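# Leave the old floors alone

9th October. Quick one, writing this between two other things. 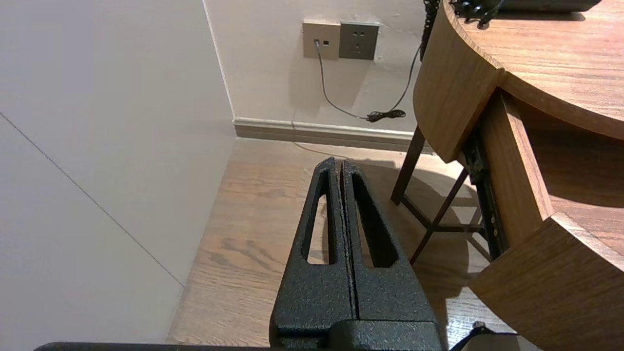

*Photo: Naheed Dogar*

Got into it again last night with Kourosh about floors. He's pulling his up. Whole downstairs, gone by December, and in goes something gray and seamless from Vosov that comes in a box and clicks together. I said don't. He said it's scratched. Well, yes. It's a floor.

My problem is with the word "tired." Every listing in Clolosthorpe has a tired kitchen and tired floors. Floors don't get tired. People get tired of looking at them – different thing, and a much cheaper one to fix. Move the couch. Buy a rug. Go stand in somebody else's house for a weekend and come home.

My place went up in 1956. Pine all through, knots everywhere, a dark patch by the back door where some earlier owner must have kept a leaky plant for years. When I moved in I had a man from Gravard over to quote on the lot. He spent two minutes in the hall and told me to replace it. Didn't kneel down. Didn't lift the corner of the carpet in the bedroom. Naturally he sells flooring.

Then Padmavathi Joseph came by, who has sanded more boards than anyone I know, and she got down on her hands and knees with a flashlight and a butter knife. Plenty of wood left, she said. One soft board near the radiator. She swapped it for one out of the closet, where it's covered in shoes anyway. I paid for the sander rental and her lunch. Sandpaper came to 31 dollars, becuase I bought the wrong grit first.

Was it perfect? No. There's a swirl mark by the stairs that's all mine, I stopped moving with the drum running. Creaks too. I know which board to skip coming in late. You can have my creaks when I'm dead.

And yes, some floors are past it. Rot, bugs, sanded so thin the nails show. Mahtab Rezaei had that on her first floor and she was right to rip it out, I helped carry. Also people with bad knees or a wheelchair in the house need what they need, and I'm not going to lecture them about knots. I mean the rest of us. The ones with a scratch and a catalog.

What bugs me most is where it goes. 237 square feet of old pine out of the house next door, straight in a dumpster, in the rain. Nobody even rang Rostami's yard, and they'll come and pick it up. Boards like that you can't just go buy again. The new stuff has knots too, printed on, and the same knot turns up every few planks. Once you see it you're done, you'll see it at every party forever.

So before you sign anything. Get a second person in, one who isn't selling. Lift a corner. Try a bucket and a mild soap and wax on one bad spot, then live with it through a winter. If you still hate it in spring, fine, rip it up, it's your house.

Kourosh says he'll think about it. He has already paid the deposit, so I dont hold out much hope. I've told him I want the boards.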